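Mackay Hall Room Hire: Frequently Asked Questions

Last updated Friday, January 21, 2022

Most of what people ring up to ask is answered on this page. The rest is answered by Agnes Shearer, bookings, who works mornings and prefers email.

How do I book a room?

Fill in the form on the Bookings page and wait for a reply. The form is a request and the reply is the booking. If you have printed your posters in between, you have been braver than we would advise.

We need the name of one adult who will be there on the day and who will answer their phone. "The group" is not an adult.

What rooms do you have?

There are 4. The Main Hall is the big one with the stage. The Godik Room is upstairs at the front and gets the sun, for which people either thank us or don't. The Long Room is long. The Back Room has tables, sockets along one wall and a door that sticks in October and stays stuck until spring, so give it a shoulder.

How many people can I fit in?

The Main Hall is licensed for 170 standing and fewer than that once you add chairs. The limits for the other rooms are on a card inside each door. They are fire limits, and we can't stretch them for a very nice christening.

What does it cost?

Rates are on the Prices page. You pay by the hour, and the hour includes setting up and clearing away. A two-hour class that takes half an hour to put out its mats is a two-and-a-half-hour class. We have had this conversation many times and it has always ended the same way.

Regular bookings of a term or more get the lower rate. Asking for the lower rate because you might come back does not count as a regular booking.

Is there a deposit?

For parties, yes. You get it back within 17 days if the hall is as you found it. Glitter is charged separately. So is confetti, which we would class as glitter with ambitions.

Can we get in early to set up?

Only if you have booked the time. The people before you have paid for their last ten minutes and would like to spend them without a stranger carrying a trestle table through the relaxation part.

Is there a kitchen?

There is, and it is shared. It has an urn, a Dositell dishwasher and enough mugs for a funeral. The dishwasher has two settings that work and several that merely light up. Use the ones with the green tape.

Please take your food home. The fridge is emptied on Sunday night with no regard to whose trifle it was.

How does the heating work?

By asking us. The Piser panel in the corridor is behind a locked cover, a step we took after the winter when the yoga group and the badminton group fought a long and silent war over it. Tell us on the form if you want the room warmer or cooler than usual and we'll set it before you arrive.

Can we bring alcohol?

You can bring it and drink it. You can't sell it without a licence, and a raffle in which every ticket wins a glass of wine is selling it.

Can we play music?

Until half past ten, with the windows shut. The neighbours are patient people who have our number. Live drums are fine on the stage side of the Main Hall and nowhere else.

Is there parking?

There are a few spaces at the side, and they go early. The street is free after six. Please don't block the gate of the house opposite, even with your hazards on, which as far as we can tell have no legal power whatever.
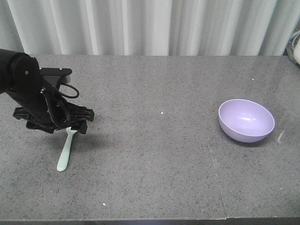
Photo: Adi Lumbantobing

Is there wifi?

Yes. The password is on the noticeboard by the front door. It's good downstairs, fair upstairs and a matter of faith on the stage.

Can I leave my things between sessions?

Regular hirers can rent a cupboard by the term, and at the moment they are all taken. Anything left outside a cupboard goes into lost property, where it will meet a great many umbrellas and one very good accordion.

Is the building accessible?

The ground floor is step-free from the side entrance and there is an accessible toilet by the kitchen. We don't have a lift, so the Godik Room is stairs only. Tell us when you book if that's a problem and we'll try to swap you downstairs.

What if I need to cancel?

A fortnight's notice and you pay nothing. Less than a week and you pay the lot — we are sorry, but by then we have turned other people away. In between it's half.

Who do I complain to?

Agnes, by email, in the morning. If your complaint is about Agnes, it still goes to Agnes, but she does pass it on.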